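## 5. Setting up your reading shelf

This section covers adding science books to the Cullolwood reader, grouping them into a series, and getting a class or a household ready to read them together. It assumes you have already created an account and signed in at least once. If you haven't, go back to section 2.

You will need:

- the reader app, installed on a tablet or computer
- your shelf code, printed inside the front cover of the Adesus teacher's handbook
- enough free storage for the books you plan to download

### 5.1 Adding your first book

1. Open the app and tap **Shelf** at the bottom of the screen.
2. Tap **Add a book**. A search box opens.
3. Type part of the title or the subject. Searching for "light" will find books on optics as well as books with the word in the title, so use **Filter** if the list is too long.
4. Tap the cover to open the book's page. Check the reading level and the edition before going further.
5. Tap **Place on shelf**. The cover appears in grey until the book has finished downloading.

**Note:** Some titles exist in both a student edition and a teacher edition. The covers are nearly the same. The teacher edition has a narrow band along the spine and the word "Teacher" under the title on the book's page.

The download carries on if you leave the shelf, but it pauses if you close the app. Large illustrated books can take a while on a slow connection. A book of star charts or anatomical plates is much bigger than a book of plain text, and the app always fetches the pictures last.

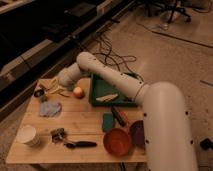
If the cover is still grey after the download bar has gone, pull down on the shelf to refresh it. You don't need to remove the book and add it again. Doing so starts the download from the beginning and uses up one of your licences until the old copy is released, which can take up to 24 hours.

### 5.2 Grouping books into a series

Books in a series do not always arrive in the right order. The app sorts new books by title, so a second volume can easily end up in front of the first.

1. On the shelf, press and hold any book in the series until its border turns blue.
2. Tap the other books you want in the group.
3. Tap **Group** and type a name. Names can be up to 100 characters long, but only the first line shows on the shelf.
4. Drag the covers into reading order.
5. Tap **Done**.

You can mix publishers in one group. For example, a term on the history of chemistry might use the Gautier short lives of the chemists alongside a general textbook. The app treats the group as one long book for the purposes of the progress bar, so readers can see how far through the whole term's reading they are.

**Caution:** Deleting a group also deletes any notes attached to the group itself. Notes made inside a book are kept. If you want to keep the group notes, export them first (see 5.5).

### 5.3 Inviting readers

Each shelf can be shared with other readers, who see the same books but keep their own bookmarks and notes.

1. Open the group you want to share.
2. Tap **Readers**, then **Invite**.
3. Choose **Code** or **Email**. A code is easier for younger children, as it doesn't need an address.
4. Write the code on the board or print the sheet. Codes stop working after 24 hours.
5. When a reader joins, their initials appear beside the group name. Tap the initials to approve them.

 A reader who hasn't been approved can look at the covers and contents pages but can't open a chapter. If a child reports that every chapter is locked, this is the first thing to check. 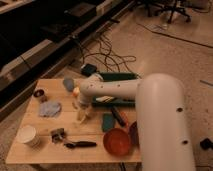 6. Set the reading pace for the group. **Open** lets everyone read ahead. **Chapter by chapter** keeps later chapters closed until you release them.

**Note:** Changing from open to chapter by chapter does not close a chapter that a reader has already started.

### 5.4 Using the margin questions

Most of the science titles come with margin questions written by the Firkamau editors. They sit beside the text and are switched off when a book is first placed on the shelf.

1. Open the book and tap the top right corner to show the menu.
2. Tap **Margin**, then **Questions on**.
3. Choose where the answers go. **Private** saves them to the reader's own notebook. **Shared** sends a copy to you.

The questions come in 2 levels. Level one asks the reader to find something in the chapter, such as the year an instrument was first used or the name of a unit. Level two asks for an explanation in the reader's own words, and there is no model answer in the student edition. You will find suggested answers at the back of the teacher edition, in the same order as the chapters.

It is worth reading through a chapter's questions before you release it. Some refer to a diagram on a facing page, and on a small screen that page may be hidden. Turning the tablet on its side shows both pages together. On a phone the diagram opens in a separate window - tap the small square beside the question.

Marked answers go back to the reader as soon as you tap **Return**. To hold them all until the marking is finished, turn on **Return together** in the group settings. 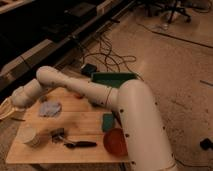 ### 5.5 Exporting notes

1. Open the group or book and tap **Notes**.
2. Tap **Export**.
3. Choose **Plain text** or **Print sheet**. Plain text leaves out drawings.
4. Choose where to save the file.

Export at the end of each term. Shared shelves are cleared in August and the notes go with them, although private notebooks are left alone.

### 5.6 If something goes wrong

**The shelf code is refused.** Check for a zero typed as a letter O. After 5 wrong attempts the code is locked until the next day.

**A book opens at the wrong page.** The reader has probably used it on more than one device. Tap **Menu**, then **Go to latest**, and choose the device they read on last.

**Formulas show as empty boxes.** The symbol font has not finished downloading. Connect to the internet, open **Settings**, and tap **Fetch fonts**. Close the book and open it again.

**A reader's notes are missing.** Ask the reader to check that they are signed in under the same name they used when they joined. If they are, look in **Notes**, then **Recently removed**, before contacting support.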